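Guest Room Questions, Clurholm House

Last updated Sat 13 July

These are the questions the front desk gets most often about the bedside phone, the outlets and the small furniture. For parking and breakfast, see the separate pages.

Is there a phone in the room?

Yes. Every room has a corded phone, and most of them sit on the side table by the bed. The phone works for calls inside the house and for local calls, and there is no charge for either. For long distance, ask the desk to connect you. The charge goes on your bill.

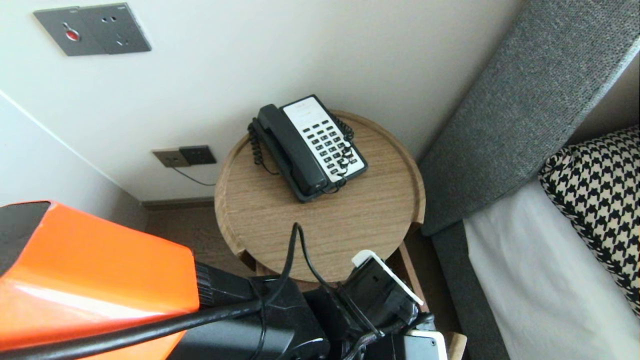
Bedside phone on the round side table.

How do I reach the front desk?

Pick up the handset and dial 1513. Between midnight and six in the morning, dial 1707 for the night desk. Both numbers work from any room phone and from the phone in the lobby.

The phone has no dial tone. What should I check?

Check that the handset is all the way down in the cradle, then lift it again. If there is still no tone, see whether the line cord has come out of the back of the phone. Please don't unplug it at the wall. If neither helps, use the lobby phone and we will swap yours.

Can I move the side table?

You can slide it a few inches. Take the phone off first, and watch the cords, which can catch on the rim. The Jalholm top is a shallow tray, so lift the phone over the edge instead of dragging it. Please leave the table on the same side of the bed.

Where can I plug in a charger?

There is a power socket on the wall above the side table in the corner rooms. In other rooms, look beside the desk or behind the lamp. Adapters can be borrowed at the desk, limit 2 per room.

What is the red button on the wall plate?

It calls the desk. Use it if you need help and can't get to the phone. If you press it by accident, dial 1513 and tell us.

Is there a hair dryer outlet in the bathroom?

Yes, next to the mirror. The kettle should stay in the bedroom.

Can I pull the drawer all the way out?

No. The desk drawers run on metal slides and are meant to stay in the desk. Pull gently until the drawer stops. If it has jumped off its slide, leave it open and call us.
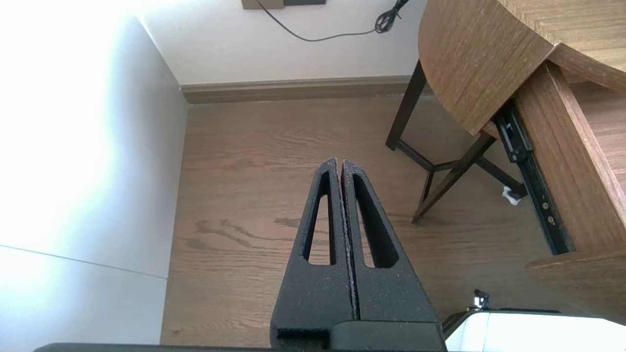 How should I clean up a spill on the wood?

Wipe it right away with a dry cloth. Don't use the bathroom spray on the tabletops. Housekeeping uses Istum oil soap on them every March.

Can I buy the furniture?

The side tables came from Bakhtiari and are no longer made. We don't sell the ones in the rooms.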